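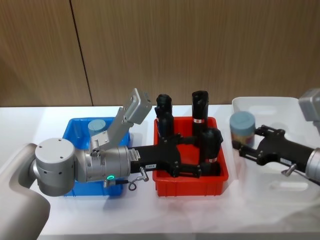
4. Equipment Planning and Cost Allocation

4.1 Basis of the Estimate

The budget for the second phase was prepared by Hinojosa and Galindo in July and reviewed by the purchasing office at Civport before any vendor was approached. The estimate covers a two-arm sorting station of the kind shown in Figure 2. Floor space, network connections and staff salaries are carried under a separate heading and are not considered in this section.

Costs were divided into durable and consumable items. Arms, grippers and controllers were treated as durable and assigned a service life of five years. Finger pads, cables, bins and the containers used as sorting stock were treated as consumable and charged to the year in which they are bought. Earlier drafts had placed the grippers among the consumables. The change raised the opening request but lowered the yearly charge in every later year of the plan.

Two suppliers, Floreretti and Esent, returned complete quotations. The Floreretti quotation included on-site installation and 15 hours of operator training. Esent priced both services separately, and its delivery time was longer by six weeks. Neither quotation included spare fingers, for which a separate line was added at the request of Ibarra.

4.2 Consumables and Stock

The sorting task calls for cylindrical containers to be moved among open plastic bins of different colors. Bins were chosen from ordinary storage ware so that any site could replace them locally. The plan allows for 80 bins over the full term and 351 containers, the latter figure including a reserve for crushed lids and worn labels.

Container width proved to be the main limit on gripper selection. The fingers must open far enough to pass on both sides of a container while leaving room for its neighbors and for the bin wall (Figure 3). Grippers with a narrower opening were available at lower cost, but would have required a second set of stock, and the saving was lost.

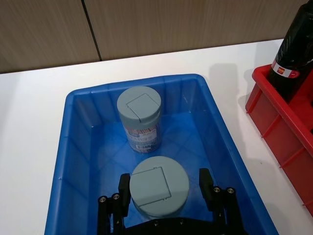 Figure 3. Gripper fingers open on either side of a lidded container in the blue bin, wrist view. A second container stands near the back wall.

4.3 Maintenance Reserve

A reserve was set aside for unplanned repair. During the first phase the station was in use for some 247 hours, a period too short to support a failure rate for the arms themselves. The reserve was therefore based on the service terms quoted by the two suppliers, and the higher of the two amounts was adopted. Tillman and Cervantes recommend that the figure be reviewed after the first full year of operation, and that any unspent balance be carried forward to the replacement of cables and finger pads.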